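Okari Hand-Guided Teaching Kit
Two-finger gripper with wrist camera, lead handle and remote puppet arm

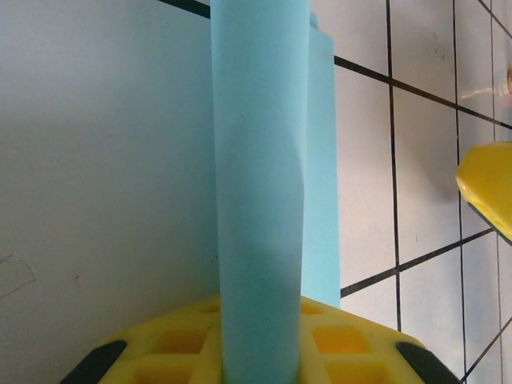
The Okari kit lets an operator show a robot arm a task and have the motion, the gripper opening and the wrist camera video saved together. It was designed for light handling jobs: paper goods, small cartons, soft packaging, and parts that bend or dent if the fingers close too far.

There are two ways to teach with it. Both come in the same box and both write the same kind of recording, so you can mix them in one task.

Teaching by hand
Hold the lead handle, squeeze the enable switch and move the arm where you want it. A thumb wheel on the handle opens and closes the fingers. Let go of the switch and the arm holds its position. Hand teaching suits slow placement work and anything where you want to look at the part from close up while you move.

Keep your free hand out of the wrist camera's view. Recordings with a hand in them can be used, but the review tool will mark them.

Teaching by remote control
The puppet arm clamps to a desk or bench and plugs into the controller with the supplied cable. Move the puppet and the robot follows. Finger opening is set with the trigger. Scaling can be changed in the menu, so a large movement of your hand becomes a small one at the gripper. Most users turn scaling down for the last part of an approach and back up for travel.

The operator can work from the wrist camera view alone, or stand where the arm is in sight. For paper and thin card we suggest having both.

Working with paper and other soft parts
Rolled sheets, sleeves and tubes change shape under light pressure, and no two are quite the same. Set the grip limit before the first recording and leave it alone for the whole set. Vary the starting position of the part by hand between recordings. If a part creases, keep using it for a while. The trained motion will meet creased parts later on.

Kavitha Rodrigues ran our paper handling trials in July. Her final set had 1,474 recordings, most made by remote control, with 81 set aside at review. Her notes on grip limits are in the manual under Soft Parts.

Reviewing recordings
Each recording opens on a timeline with the video on top and the finger opening below it. Trim the ends, mark it keep or discard, and go on to the next. Pauses can be cut in one step. Please don't discard every recording with a second try at the grasp. A slow recovery is useful to train on if the part ends up in the right place.

What is in the box
Gripper, 2 fingers fitted
Spare finger pads, one pair
Wrist camera with bracket
Lead handle with enable switch
Puppet arm with desk clamp
Controller and power supply
Cables for arm, camera and puppet
Printed quick start sheet

Fit
The gripper bolts directly to Modier arms. Other arms need the Kunard adapter plate, sold separately. Check the cable clearance at full wrist rotation before you start teaching. The adapter moves the camera out by 39 mm, and recordings made with and without the plate should not be put in the same set.

Care
Wipe the pads with a damp cloth. Replace them when the surface looks shiny or starts to lift at a corner. Do not use solvent on the camera window.

Spares and support
Pads, brackets and handles can be ordered one at a time from Menon Supply. For setup questions write to Chiyo Nishimura at the support desk and include the controller serial number and the make of your arm. Repairs go through Leonidas Kourkoulas in the workshop. Send the gripper with the fingers on and the camera removed.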